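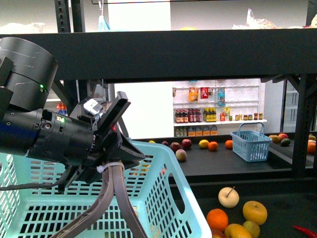 Why Does a Song Get Stuck in Your Head?

Has this ever happened to you? You're brushing your teeth, thinking about nothing much, and all of a sudden there's a song going around in your head. You didn't ask for it. You may not even like it very much! And it isn't the whole song either, just one little bit of it, over and over, like a dog chasing its tail.

Grown-ups call this an earworm. Please don't worry, there is no worm, and nothing has crawled into your ear. It's only a funny name for a tune that keeps playing in your mind after the music has stopped. Almost everybody gets them, and that goes for teachers, bus drivers and grandparents too.

What is the catchy part called?

Most pop songs have a piece that songwriters call the hook. Think about fishing for a moment. The hook is the small part that catches the fish, and in a song it's the small part that catches you. Very often the hook is in the chorus, the part that comes back again and again with the same words. But it can also be a drum pattern, or a few notes on a guitar, or even somebody going "oh-oh-oh" at just the right moment.

A hook is usually short. My friend Folasade Abubakar writes songs for a band called Samoletti, and she once showed me a hook with only 10 notes in it. She had spent the whole month of May trying to get those notes right (and she had filled most of a notebook with the ones she didn't want). When she finally played it for me on her old keyboard, I went home humming it and I hummed it all the way through making dinner.

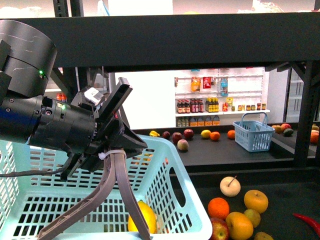

Why does your brain hang on to it?

Your brain loves patterns. When you hear the start of something you know, your brain rushes ahead and guesses what comes next. Try it with a friend. Sing the first half of "Twinkle, Twinkle, Little Star" out loud and then stop suddenly, right in the middle of a line. Can you feel how much you both want to finish it? That little itch is your brain wanting the rest of the pattern.

Repeating helps too. The first time you hear a chorus, it's new. The second time, you know a bit of it. By the third time you're probably singing along, maybe with a few of the words wrong, and that's perfectly fine. I sang the wrong words to one of my favorite songs until I was 22 years old, and I still like my words better!

Then there's the shape of the tune. Catchy tunes are often easy to sing, with notes that sit close together like steps on a staircase. Every so often the songwriter puts in a surprise, perhaps a big jump up to a high note. If a tune was all surprises it would be very hard to remember, and if it had none you might get bored before the end. A good songwriter mixes the two, a bit like putting raisins in a bun.

Make your own hook

You don't need an instrument for this, only your voice and your hands.

1. Pick a short sentence you might say any day, such as "I can't find my other shoe." Say it a few times and listen to which words you say louder.

2. Clap along while you say it. Keep the claps steady, the way you'd walk down the street.

3. Now let your voice go up on one word and down on another. Change it around until you find a way you like. Sing it four times in a row without stopping.

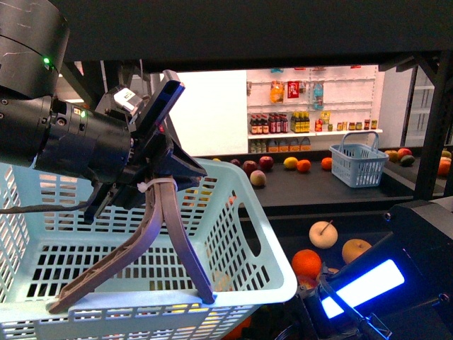
4. Teach it to somebody. Wait until after lunch, then ask if they still remember it. If they can sing it back to you, you have written a hook!

How do you get rid of an earworm?

Sometimes a stuck song is good company, and sometimes you really would like it to go away, especially at bedtime. One thing you can try is listening to the whole song, all the way to the end, so your brain gets to finish the pattern. You could also read a story or do a puzzle, something that keeps your mind busy with words or shapes. Some people like to chew gum. My own way is to sing a different song, though I have to admit that I often end up with that one stuck in my head by the evening.

Words to know

Chorus: the part of a song that keeps coming back, usually with the same words.

Verse: the part that tells the story. The words change from one verse to the next.

Hook: the short, catchy bit that you remember.

Earworm: a tune that goes on playing in your head.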